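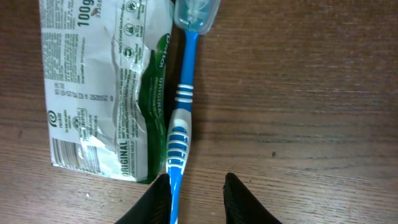

My sister says I have no business giving a talk on packing light, given that I once took four sweaters to Olano in August. Fair enough! Start with that one, let them laugh, then move on.

So, the Olano trip. Hold up the old suitcase (it's behind the lectern, don't trip). It weighed 39 pounds and I dragged it up the hill from the station because I was too cheap for a cab. By the top I'd made up my mind to do the next one with a backpack.

Next slide. The bathroom stuff is where I always went wrong. I used to buy everything new and full size, and now I take whatever is nearly used up at home and toss it on the last morning. A squeezed-flat tube still has a few days in it if you roll from the bottom.

Clothes. Two pants, three shirts, one thing with sleeves. Wash in the sink at night. Mention the Pillay bag here, I paid too much for it but the zipper has held up, and somebody always asks. Pass it around.

Shoes! Wear the heavy pair on the plane. Tell the Zistura story only if we're running early.

Skip the slide on baggage fees if time is short. If not, say I saved 300 dollars in one year and spent it all on lunch.

Questions, then coffee in the hall. Sign-up sheet for the spring trip goes on the table by the door.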